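Zusis kitchen scale — used most days since May, here's what I think

Right, quick one, or as quick as I get. Bought the Zusis scale to replace a big old spring one with a bowl on top that had been wrong for years. I bake bread, do a fair bit of jam in the summer, and make my own bath salts and rubs for presents. So I need something that copes with a bag of flour and also with a pinch of yeast. Those are two different jobs and most cheap scales only do one of them properly. More on that below.

Short version for people in a hurry. Good scale. Accurate enough. Buttons annoying. Auto-off very annoying. Would buy again at the sale price, wouldn't at full price.

Longer version.

What I wanted

Small. My worktop space is a joke, the bread bin has half of it and the kettle has the other half. Needed to go in a drawer flat. Needed grams obviously but also decent steps, not jumping from 0 to 5 and back again like the old one. Needed a tare button I could hit with a floury knuckle. And not a fortune.

Looked at three. The Mallirus is the one everybody links to, bigger platform, plug-in charging, very nice to look at. Twice the money though. The Cistitz was the cheapest by miles and Hanyu Yin at work had one and let me borrow it for a couple of weekends. Fine with flour. Hopeless with anything small, you could drop salt on it a grain at a time and it just sat there at zero until it suddenly woke up. So that went back to Hanyu with thanks and a loaf.

Which left the Zusis.

Out of the box

Scale, batteries, a leaflet in tiny print. No case, no bowl. I don't mind no bowl, I've got bowls. Batteries being included is nice, last thing I bought didn't and I had to raid the telly remote.

Leaflet is useless. Tells you not to put the scale in the oven. Doesn't tell you how to change the units. It's a long press on the tare button, if you're stuck like I was. Spent a good while thinking I'd bought one that only did ounces.

Accuracy

Not a scientist. What I did was borrow a set of proper brass weights from Chia-hao Hung, who mends clocks and has all sorts, and tried them one after another. The big ones came up spot on. The 5 g read as 5 nearly every time. The 2 g was the wobbly one, mostly right, sometimes a touch under, and it depended how I put it down. If you plonk it down it reads properly. If you lower it very gently it doesn't always notice.

That last bit matters more than you'd think. Cheap scales seem to ignore slow changes, something to do with holding the zero steady I beleive. So if you sprinkle very slowly you can add quite a bit and the number doesn't budge. The Zusis is much better than the Cistitz for this but it still does it a bit. My fix — put a dish on, tare, spoon in most of what you need in one go, then top up in little taps. If it sticks, lift the dish off and put it back. You get the true number then.

Don't weigh straight into the mixing bowl for anything under 9 g or so. Big heavy bowl, tiny amount, it struggles. Small light dish every time, then tip it in. Took me two flat loaves to learn that with yeast. Well, one flat one and one that climbed out of the tin.

How I actually use it

Everything gets decanted into a cup first, bags are a menace near a scale. You tip and nothing comes, then half the bag comes. Cup in the left hand, spoon in the right. Light spoon too, metal ones are clumsy for small amounts and I end up knocking the dish.
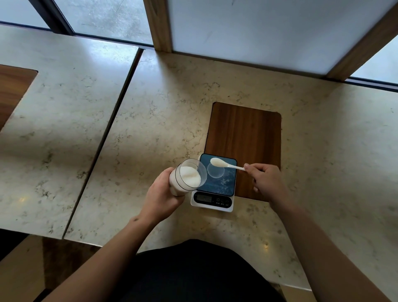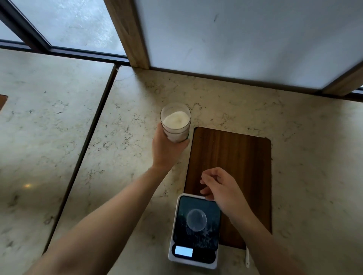 Cup in the left hand both times, scale on the worktop.

For bread I weigh the water as well, jug on, tare, pour. Much quicker than squinting at the side of a jug. My sister-in-law Ghizlane Kabbaj has always done it this way and has been telling me for years, so that's her being right again. She also weighs eggs. I've not gone that far.

For jam I put the whole pan on to see what the fruit weighs. Works if the pan's small. The big preserving pan covers the screen completly and you have to crouch down and look underneath like you've lost a contact lens. The Mallirus has a screen that pulls out for exactly this and I do envy it. I've ended up with an upturned cereal bowl on the scale and the pan balanced on top. Not elegant. Not very safe either if I'm being fair, don't do it with anything hot.

For the bath salts it's been great. Salts, bicarb, a bit of oil. I do them in batches of 15 jars for the school fair and before this they were all different weights, and Pao-chu Yeh who runs the stall with me used to line them up in order of size to make a point. Now they match. She's moved on to complaining about my labels.

The annoying things

Auto-off. It gives you around two minutes then it's gone, and your tare's gone with it. Two minutes sounds fine until the phone goes, or you can't find the baking powder, or the cat wants letting out. Come back, blank screen, half a bowl of something and no idea how much. I've started writing the running total on the back of an envelope. There's no way to turn it off that I've found, and I emailed to ask. Reply said to "interact with the product regularly". So now I poke it.

Buttons. Touch ones, and they're fussy. Dry finger, fine. Wet finger, nothing. Floury finger, depends on its mood. Press too hard and the whole thing shifts and you've got to tare again. I'd much rather have a proper clicky button.

The feet. Little rubber ones, one came off in the second week. Superglued it, been fine. If yours wobbles check the feet before you blame anything else, a scale that rocks will give you a differant number every time.

Surface matters as well. On the stone it's steady. On my wooden table, which has a dip in it, it wanders. On a tea towel, forget it. I know people put a tea towel down to catch the mess but you can't trust a thing it says.

Cleaning is easy enough, wipe with a damp cloth. Sugar gets in the gap round the platform and I go round that with an old toothbrush. Don't run it under the tap, Lok-yiu Chuang did that with hers and it now shows a weight with nothing on it. A different weight each morning.

Batteries

Still on the ones it came with, which surprised me. I did have the low battery sign come on once in the cold snap and then it went away again. Kitchen's freezing in the mornings so I'm putting it down to that. I keep spares in the drawer now anyway.

Compared with the others

Mallirus — nicer, bigger, easier to read, costs double. If you do big pans a lot, get that one.
Cistitz — only if all you weigh is flour and pasta. It's cheap, it's tough, it'll do for that.
Masanja — haven't tried, someone always asks. It's the one with the app. I don't want an app to weigh butter.
Zusis — the one in the middle. Small, decent with little amounts, fits in the drawer under the tea towels.

If you do coffee or anything where you need bits of a gram, none of these really. You want one of those little pocket ones and then keep this sort for the normal stuff. I know a couple of bakers who keep both, and for yeast and spices I can see the point.

Marks

Accuracy 4 out of 5. Would be more if it didn't sulk over slow pouring.
Size 5 out of 5.
Buttons 2 out of 5.
Auto-off, no marks.
Value 4 out of 5 if it's on offer, 3 if it's not.

Update, few weeks on. Second foot has come off, different corner. Glued that too. Otherwise still working, still poking it. Got asked in the comments whether it does millilitres — yes, it's in the same long press menu, but it's only really right for water. Milk is near enough. Oil isn't, so weigh oil in grams and find a recipe that gives it that way. And to whoever asked about the colour, mine was the only one they had left so I couldn't tell you what the others look like in person.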